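Search products, parts, manuals

Kadent Two-Arm Table Cell — demo unit and open day notes

The Kadent is a two-arm bench cell for small pick and place work. Two arms, one table, one gripper each. Girneck builds the arms and the grippers, Fotov does the table, the mounts and the software that ties it together. We sell it as a set. You can buy the arms alone but most shops don't.

We ran the open day in March and got a lot of the same questions, so this page has been redone around what people asked. Still missing some bits, will fill in.

What the demo is. The whole thing runs in simulation first, same room, same table, same arms, and visitors see the simulated views up on the big screen. Two kinds of view. One looks across the room at both arms. The others look down over a gripper, so you see what the fingers are over. A lot of people liked the gripper view best, we didn't expect that.

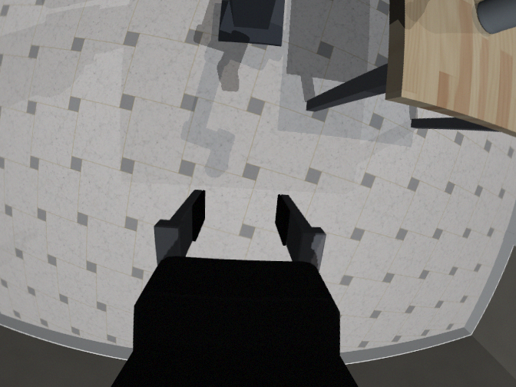 Start of the day was mostly people asking about reach. Fair question. The arms mount on the far side of the table and can swing out past the end of it, so leave room. More than you think. One shop wanted to push the cell into a corner next to a parts rack — don't. Keep the rack out of the swing, or fence it.

The task we show is plain on purpose. Small cubes, a bit of flat board, a few odds and ends on the wood. The job is to get the gripper down over a cube, line up the fingers, close, lift, put it somewhere else. Sounds like nothing. But it's the same move you do with a relay or a cap or a bearing, and it's easy for a visitor to judge with no training at all.

Both arms don't have to work at once. You can park one and run the other, which is what most buyers do in the first month anyway. Get one arm right, then add the second.
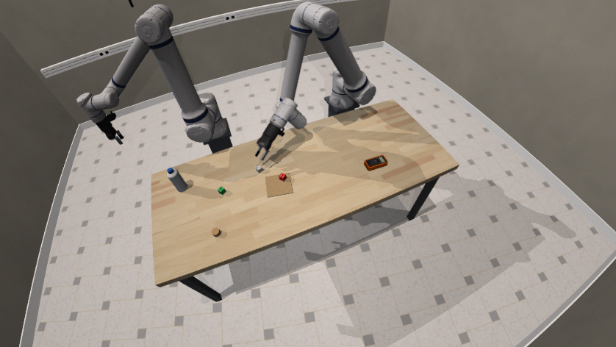
Kadent cell in simulation, right arm down over the white cube, left arm held out past the end of the table.

What's in the set
Two Girneck arms, blue joint rings
Two black parallel grippers, two fingers each
Fotov table, wood top, dark metal legs
Controller and cables
Simulation package, one seat
Wall poster (while they last)

Controller runs off a normal wall outlet. Arms come boxed seperately from the table, so expect two deliverys. Somebody has to sign for both.

Fingers. Asked over and over. Yes they have pads. Yes you can swap the pads. No, we don't stock every shape, but Wijesinghe Tooling cuts custom ones from a drawing and they fit our mount. Send them the drawing, not us. Turnaround is 16 working days. Pads are a wear item — order spares with the cell, it saves you the shipping.

Lining up over a small part is where the time goes. Come in square, stop with a gap both sides, then close. If one finger touches first the part walks on you. In the software you set the gap per part and it remembers. Dice are good for practice, rounded edges so a bad approach shows up fast, and you can tell which face you're on.

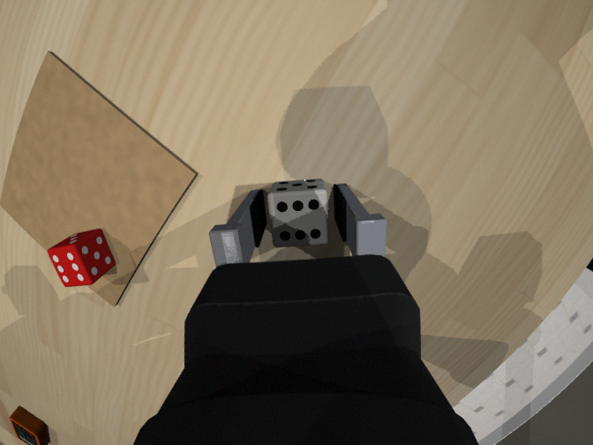
Shadows came up too, mostly from folks who had been burned by a vision system somewhere else. The simulation draws them, arm shadows included, and you can move the lights around before you ever bolt anything down. Do that. Set it close to your own shop, windows and all. One visitor asked to see it with just one overhead lamp and we had it up in a couple minutes.

Other questions, quick answers

Can it run overnight? Yes, with a guard.
Can we bring our own parts to the next open day? Yes, small ones. Email first so we can build them into the simulation.
Does it come without the table? It does, ask for the plate mount. You need a stiff top.
Training? One day at your place, included.
Old Girneck arms with the new software? Some. Send the serial.

We had 70 people through by late afternoon and ran out of the printed price sheets before lunch, sorry about that. Sheet is now part of the quote email.

Between runs we send the grippers off the table, fingers open, and start the next round from there. You can pick your own rest spot. Off the table is handy if people are reaching in to change parts, but it's your call.

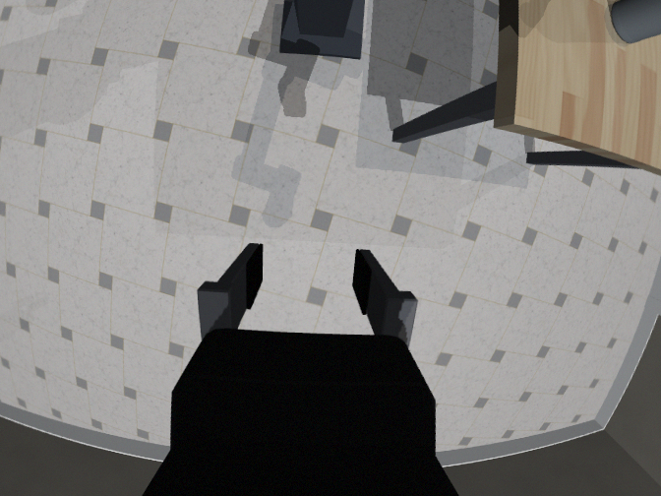
Rest spots save by name. Keep the names short, the list on the controller screen cuts them off. Fix for that is coming in the next update.

Ordering
Part no. 1466, full cell, two arms
Spare pad set, ask for current price
Deposit to hold a build slot is 2000, comes off the final invoice

Lead time changes week to week so call before you plan around it. Next open day is in the fall, same building, doors at 9 a.m. Parking is round the back, the front lot belongs to the tire place.

Last updated: May

This site uses cookies to remember your quote list. Accept / Settings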